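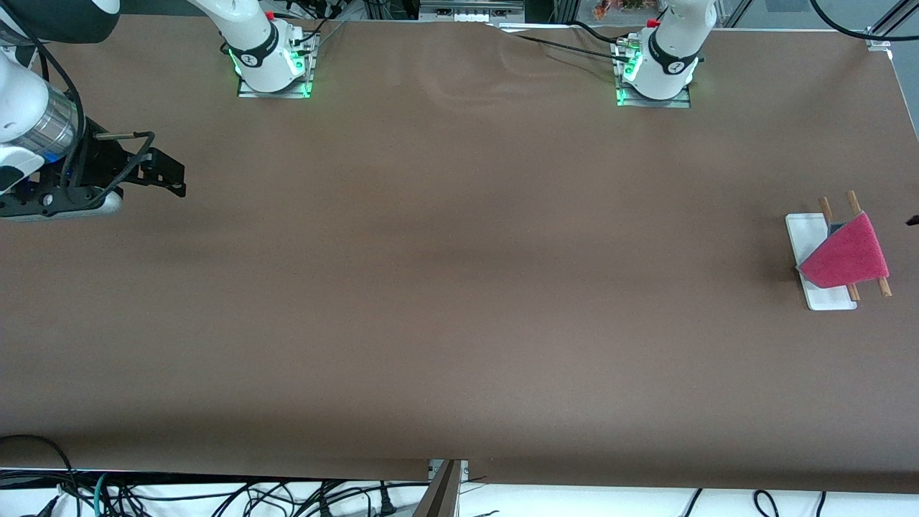 Week 4 handout: Covering and clearing a work table

OK, so last week we got through knives and cutting mats, and I promised we'd finally talk about the table itself. I know, I know, it sounds like the dullest hour of the term. But I've been teaching packing and finishing at Planden since one very cold February, and I still think most of the messes I see start with the surface.

Paper first. I like plain brown paper, the smooth kind, in one long piece if you can get it. Seams catch everything – corners, fingernails, the edge of a tray – and once a seam lifts you'll be fighting it all afternoon. Our rolls from Trastier are 700 mm wide, so for the big tables you'll need to order the wider ones (ask me for the form, it's in the green folder).

How I lay it:

Wipe the table and let it dry all the way. Roll out the paper and leave it alone for 45 minutes before you tape anything. It curls like crazy when it's fresh off the roll, and it relaxes if you give it time! Then tape the short ends, pull gently from the middle, and tape the long sides. Low-tack tape only, please. The Makori tape in the drawer is fine. The shiny stuff next to it is not, and we had to scrape it off table 2 with a plastic blade.

Now, clearing. My habit is to keep the middle of the table bare and let things live at the sides. One tray, white if possible, so that small parts show up against it and the tray itself shows up against the brown. I set mine on the right with the long side running away from me, because I'm right-handed and that way it takes up less of my elbow room. Lefties, flip it. Cables go along the far edge, always, and never across the part where you slide things.

Somebody asked about color. Does brown really matter? A little. White paper glares under our lamps and I get a headache by lunch. Brown hides scuffs too, so you won't feel like changing it every day. I get roughly 500 packed boxes out of one sheet, then I turn it over and use the back.

For next time: read the Prultex sheet on paper weights (skip the part on coatings, we'll do that later) and bring a tape measure. We're covering the long table in room 469, and I want everybody to have a go at pulling from the middle. Wear something you can kneel in.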